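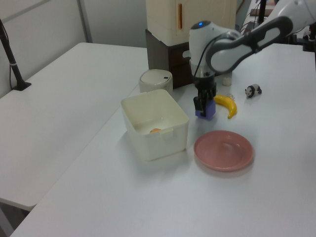
My doctor told me in November that my blood pressure was too high, and that I should look at how much salt I eat before we speak about tablets. I was a little offended, to say the truth. I almost never put salt on my food at the table. My wife does it, I do not. I imagined salt as something you take with your hand from a small dish, a pinch here and there, and I was sure that a man who does not take it cannot have too much of it. Then I thought about the stock cube. It is a little thing, a cube small enough for a robot's gripper to hold over a white table, and I was putting two of them in every pot of soup without thinking about it for one moment. So I began to read labels, and I have been reading them all winter.

I should say that I came to this country as an adult and I learned to cook here, from packets mostly. At home my mother cooked and I only ate. When I moved to Cirthorpe I had one pan and a kettle, and the easiest way to make something taste like food was a cube, a sachet or a jar. I am not ashamed of it, but it became a habit, and the habit stayed when I had a proper kitchen and more time.

The first evening I took everything out of the cupboard and put it on the floor. It took longer than I expected. The labels are not all written in the same way. One tells you the salt in 100 grams, another tells you the salt in a portion, and the portion is sometimes half of what a normal person eats. An older packet from my cousin gave sodium instead of salt, and you must multiply it by two and a half to compare. I had a tin of soup with 832 milligrams of sodium in it, and I was pleased until I did the sum and saw it was more than two grams of salt. The advice for adults here is not more than six grams in the whole day. I used to eat that tin with two slices of bread and a piece of cheese, and call it a light lunch.

Bread was the second surprise. It does not taste salty to me at all. But I eat a lot of it, four or five slices on a normal day, and it adds up quietly. I did not want to stop eating bread, so I changed to a loaf from the Nedeljković bakery, where they were kind enough to tell me how much they use. It is a bit less than in my old one. The crust is also better.

What I did with the soup may be useful for somebody. I did not throw the cubes away at once. For two weeks I used one and not two, then a half, and after that I started to make stock myself on Saturday mornings, no, I must correct this, on whatever morning I am free. I use onion with the skin on, carrots, the hard green part of leeks, a few peppercorns and a bay leaf. It needs around 9 cups of water for my big pot. I freeze it in boxes of 600 ml, and one smaller box of 200 ml for sauces. The first time it tasted of nothing. I ate it anyway, rather sadly. A spoon of vinegar at the end helped, and dried mushrooms helped even more.

My friend Attila Rácz told me that the tongue needs a month or so to get used to less salt. In my case it was longer, perhaps six weeks. Then we went for dinner in Skeston, to a place I always liked, and I could hardly finish the gravy. My wife found it perfectly normal. I drank three glasses of water and did not sleep very well.

I asked at the surgery about the salt substitutes, the ones with potassium, because I had seen one called Lustar in the health shop. The nurse said they are fine for many people but not for everybody, especially not if you have kidney problems or take certain medicines, and that I should ask before buying it. So please ask too. For now I have left it on the shelf and I use lemon.

My last reading was better than in the autumn, though not yet where the doctor wants it. I also walk more now, so I cannot tell you which part is from the salt. I have another appointment in spring. In the meantime I still have half a box of cubes in the cupboard, behind the rice, and my wife uses them when she cooks for her sister.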